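**Equipment planning: hand-held grippers, next cycle**

Budget requests for the Mendel room close October 1, 2025. The current proposal covers two more pairs of hand-held grippers, spare pads and a second set of marker cubes. The quote from Prerkis is $3140 before shipping. Urrego came in lower on the grippers but does not stock pads separately, so every worn pad would mean buying a full end assembly.

Pads are the part we replace most. The September order was for 25, and the same quantity is entered for next cycle. Marker cubes are a smaller line at $300 — they are listed separately so they can be reordered without reopening the main purchase.

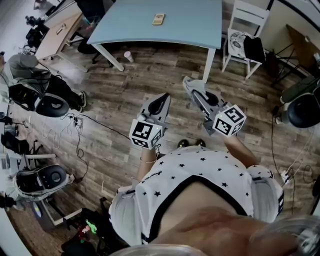 Should the robot arm be bought in the same cycle as the grippers?
The arm should wait. Its mount and floor space have not been approved, and the grippers can be used without it.

The Dolum arm therefore moves to the following cycle as its own request. Please do not add arm accessories to the gripper order, including cables and mounting plates. Accessories bought early tend to miss the return window before anyone can test the fit.

Two items are still open. Shipping from Prerkis has not been quoted in writing, and the warranty terms for the pads are missing from both offers. Charge all small parts to code 1927 until the main order is signed.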